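About us

Hi, I'm Mwende, and I started Clovine with a borrowed desk and far too many coffee cups! We look after small office kitchens: dishes, counters, the lot. I love a kitchen that sits right next to where people work (laptop here, sink there), and that's still my favorite kind to take on. 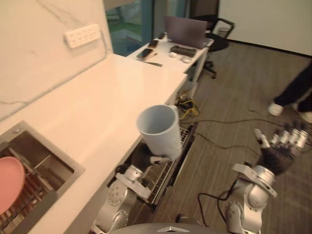
Say hello

Call before 5 and you'll get me or Timo. We're happy to talk dish racks all day long.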